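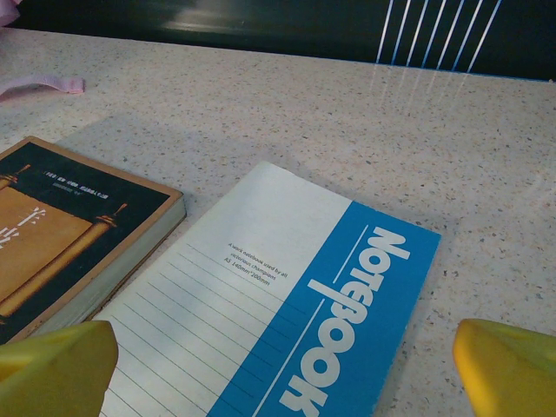
2019年8月31日
筆者:ベンドモント物流室 業務改善担当

返却品の仕分け業務にロボットハンドを導入してから、最初の夏が終わろうとしている。勤務先であるベンドモントの文具・書籍倉庫における経過を、個人の記録として以下に記す。会社の公式見解ではないことをあらかじめお断りしておく。

当倉庫が8月に受け入れた返却品は1,448点であった。内訳は書籍とノート類が大半を占める。従来は9名の担当者が検品台に並び、外装の確認、品番の照合、棚への振り分けまでを一人で通して行っていた。新しい体制では、台上の品を持ち上げて所定のトレーへ移す工程をウェケント社製の装置が受け持ち、担当者は状態の判定と例外処理に従事している。

装置の指先は黄色の丸みを帯びた部品で、選定にあたっては表紙を傷めないことを第一の条件とした。厚みのある書籍については、比較的早い段階で運用の見通しが立った。一方、紙表紙の薄いノートは台に密着しやすく、表紙に反りがある場合には指の入る位置が毎回異なる。A5判のノートは取扱数も多いため、置き方の基準を三度改訂した。現在は、書籍とノートを重ねず、間に隙間を設けて置くこととしている。向きが斜めであっても差し支えない。以前の手順書には「台の縁に平行に揃えること」とあったが、この一文は削除した。揃える作業に要する時間が、移載の待ち時間を上回っていたためである。

担当者の業務には、相応の変化が生じた。持ち上げ動作が減ったことにより、手首の不調を訴える申告は8月には一件もなかった。他方、判定業務が連続することによる目の疲れが新たに報告されている。休憩は従来の午前・午後各一回に加え、判定席に限り20分の交代枠を設けた。交代枠の取得状況は班によって差があり、繁忙時に見送られる例が散見される。この点は管理側の課題と認識している。

また、経験の長い担当者から、品に触れる機会が減ると紙の湿りや綴じの緩みに気付きにくくなる、との指摘を受けた。妥当な指摘であり、判定席では必ず一度手に取って確認する手順を残した。処理速度の面では不利になるが、当面はこの運用を維持する。

配置については、人員の削減は行っていない。従来の9名のうち2名が記録システム「クロルクレックス」の入力管理に移り、残る7名が判定席と補充を交代で担当する。入力管理への異動は希望者を募って決定した。ただし、募集期間が短かったとの意見が寄せられており、次回は説明の場を先に設けることが望ましいと考える。

なお、エントウィッスル棟への展開も検討されているが、同棟は取扱品の寸法にばらつきが大きく、同じ条件での導入は難しい。まず1,000点分の試験運用を行い、その記録を担当者と共有したうえで判断する予定である。試験項目の一覧は現在作成中であり、綴じ紐や帯の付いた品の扱いを追加するか否かが未定となっている。

コメント(3件)

倉庫勤務
当方も類似の業務に従事しております。薄手のノートの件、大変参考になりました。ビニール包装の品はどのように扱っておられますか。

筆者
コメントをいただきありがとうございます。包装品は現在も手作業で移載しております。光の反射による位置ずれが解消しておらず、装置の対象からは外しております。

紙もの好き
手に取って確認する手順を残されたとのこと、利用者の立場からも安心いたしました。交代枠がきちんと取れるようになることを願っております。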